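Geräte > Luft und Gase > Methan > Vasovau

Vasovau – tragbares Methanmessgerät für alte Bohrlöcher

Wer schon einmal neben einem aufgegebenen Ölbohrloch gestanden hat, kennt das Problem: Man sieht einen Betondeckel, ein bisschen Gras, vielleicht ein rostiges Schild, und ob da unten etwas ausströmt, weiß kein Mensch. Methan riecht nicht. Das Vasovau von Skastora zeigt es an, und zwar so fein, dass wir beim ersten Rundgang durch das alte Förderfeld bei Medina ständig stehen geblieben sind, um noch einmal auf das Display zu schauen!

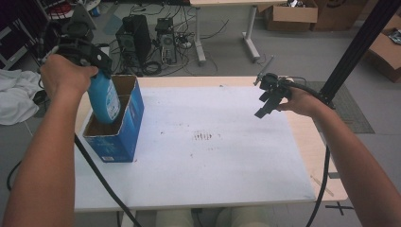
Arbeitsgruppe Messtechnik, Umweltverein Grellano

Das Gerät arbeitet mit einem Laser und saugt die Luft über einen Schlauch an. Es spricht nach 3 Sekunden an, was beim Gehen viel ausmacht, denn eine Gasfahne ist oft nur einen Schritt breit. Der Messbereich reicht bis 2.000 ppm. Für Außenluft ist das mehr als genug, und wer direkt am Bohrlochkopf darüber hinauskommt, sollte sowieso weggehen und den Notdienst der Gemeinde anrufen (im Ernst, bitte).

Besonders gern mögen wir das Protokoll. Jeder Messwert wird mit Uhrzeit und Position gespeichert, und am Ende zieht man eine schlichte Tabelle herunter, die jedes Programm öffnen kann. Kein Konto, keine Anmeldung. Als der Gemeinderat von Medina über die Haftung für die alten Bohrungen beriet, lagen genau solche Tabellen auf dem Tisch, und plötzlich wurde über einzelne Standorte gesprochen, mit Nummer und Messwert. Das hat der Debatte gutgetan.

Technische Daten
Messgas: Methan
Messbereich: bis 2.000 ppm
Ansprechzeit: 3 Sekunden
Speicher: 200 Stunden Messbetrieb
Schutz: spritzwassergeschützt, Schlauch mit Staubfilter
Stromversorgung: Wechselakku, Ladegerät liegt bei
Anzeigesprachen: Deutsch, Englisch, Spanisch

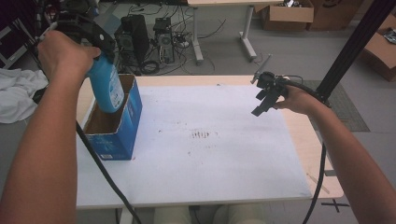 Blaue Flasche, blauer Karton

Zum Kalibrieren gehört eine Prüfgaskartusche dazu. Vor jedem Rundgang einmal kurz anschließen, warten, bis die Anzeige ruhig steht, Wert bestätigen, fertig. Den Staubfilter tauschen wir nach jeder Ausleihe. Bei Frost wird die Pumpe etwas träge, im Dezember also das Gerät bis zum Start unter der Jacke tragen!

Ausleihen können es alle Mitglieder und alle Bürgerinitiativen aus der Region. Die Leihgebühr beträgt 20 Euro pro Wochenende, die Kaution 200 Euro. Eine Einweisung machen wir mit allen, die zum ersten Mal messen. Ayanda Mahlangu geht dabei auch durch, welche Grundstücke man ohne Erlaubnis betreten darf und wo man vorher beim Eigentümer klingeln muss. Manche Pächter sind übrigens heilfroh, wenn endlich jemand misst, und gehen gleich mit.

Ein Hinweis zu den Ergebnissen: Das Gerät misst die Konzentration in der Luft. Wie viel Gas insgesamt austritt, lässt sich daraus allein nicht ableiten, dafür braucht man Windmessung und Haube. Bitte auch in Leserbriefen und Eingaben so schreiben.
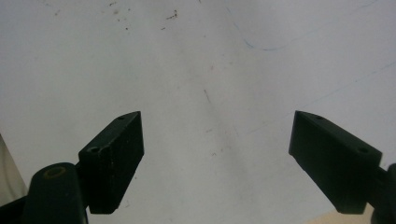 Kagiso Visser wendet ein, der Schlauch sei für hohes Gras zu kurz, man laufe den halben Tag gebückt. Mit einem Verlängerungsstab gehe es viel besser, nur müsse man dann wegen des längeren Luftwegs langsamer gehen. Stimmt beides, wir haben den Stab inzwischen in den Koffer gelegt.

Stand: 25.9.20

Ähnliche Geräte
Haube für Bodengasmessungen
Windmesser mit Stativ
Feinstaubsensor für den Balkon
Probenset für Brunnenwasser
Prüfgaskartusche, Nachfüllung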